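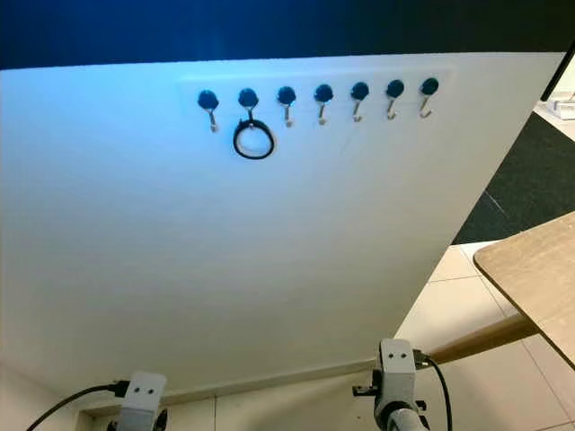 Make a Hook Board Ring Toss for Your Hallway

I love this project because it does two jobs. By day it holds keys and dog leashes, and by evening it's the best game in the house! Mine is a plain white board with one row of seven hooks, each with a dark round base and a little silver hook under it.

What you need

A smooth white board
A strip with hooks already on it, or single hooks
A few light rings that fit over the hook tips
Pencil, level, tape measure, screwdriver
Wall fixings to suit your wall

Step 1: Mark the row

Draw a light pencil line near the top of the board and check it with the level. If you're using single hooks, set them 100 mm apart, measured center to center. Go wider if your rings are big, so a ring on one hook doesn't crowd its neighbor.

Step 2: Attach the hooks

Start with the middle hook and work outward. Snug is enough — I cracked a base once by giving it one more turn. Rub out the pencil line when you're done.

Step 3: Hang the board

Find the studs, hold the board level and screw it up at the players' shoulder height. Give it a good tug before anyone starts throwing.

Step 4: Play!

Stand two big steps back and toss underhand, nice and soft. We score the end hooks highest and the middle one lowest, and a dark ring is really easy to spot against the white when you're arguing over whose turn counted. Our running family total is 842, and yes, we keep it on the fridge. Next stop 3,208, which is what my sister's house claims to have!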